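The long tail of the product name

When Gomico renamed its accounting package Nostdale in March, the change was announced in a single line at the foot of a release note. The work behind that line took two years. Product naming is usually reported as a creative matter, but most of the time and money goes on checking, and the companies that skip the checking tend to pay for it later.

The process at Gomico began with a list of 600 candidates. Most were produced by software that joins short syllables and removes anything already found in a dictionary. The list was then passed through a set of filters. The first was length: any name over ten letters was dropped, as it would not fit under an icon on a phone. The second was spelling. Each name was read aloud over a poor telephone line and written down by the listener, and a name that came back in more than one form was struck off.

These two steps left 30 names. The rest of the work was legal, and slow.

A trade mark search does not look only for the same word. It looks for words that sound alike, words that look alike, and words that mean the same thing in another language. The searcher must also consider the class of goods. A name used by a maker of garden tools may be free for use on software, but the answer changes if the tool maker sells an app. As more firms do so, the classes overlap and the number of safe names falls.

Kelmendi, a naming agency that works mainly for software firms, divides its results into clear, doubtful and blocked. The middle group causes most of the argument. A doubtful name can often be used if the owner of the older mark agrees in writing – a process known as consent – but the terms may limit where the new product can be sold.

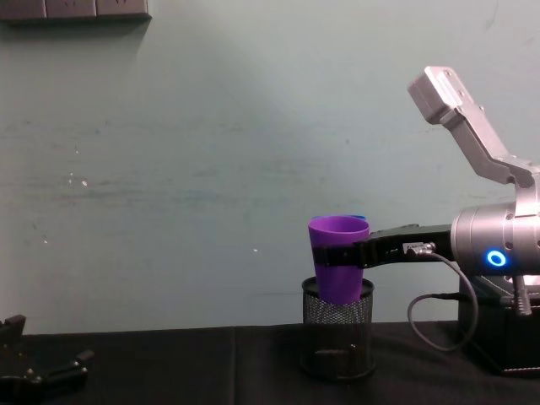

Green wall and black-covered table.

Domain names add a further limit. Short addresses ending in .com are nearly all registered, and many are held by dealers who set the price according to who is asking. For this reason purchases are normally made through a third party before the name is made public. Some firms now accept a longer address or a different ending. The cost is a small but steady flow of misdirected mail, which has to be weighed against the price of the shorter address.

The final check is on the product itself. An old name survives in file paths, error messages, licence keys and help pages. Gomico chose to leave its former name, Neltesetti, in the file format, so that documents saved in earlier versions would still open. Customers see Nostdale on the screen and the old name in the folder. Support staff were given a short note explaining this, and search results on the help site return the same pages for both words.

The old trade mark has been kept as well. A mark that is not used can be challenged and removed after a set period, which is five years in the United Kingdom, so Gomico still sells one minor add-on under the Neltesetti name. The add-on has not been updated since the change, and the company has given no date for its withdrawal.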